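Fraction review materials, Grade 4: requests and replies
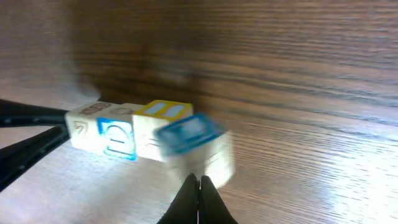
Reply 1, a_tsikata
The department asks that the Mostura fraction packet be assigned each Wednesday. It contains 6 practice pages.

Reply 2, gr4_lead
I must disagree. Two pages a week is sufficient for most students.

Reply 3, bawa_math
Our section used all six. The class average was 89 percent.

Reply 4, gr4_lead
Noted. My objection concerns grading time.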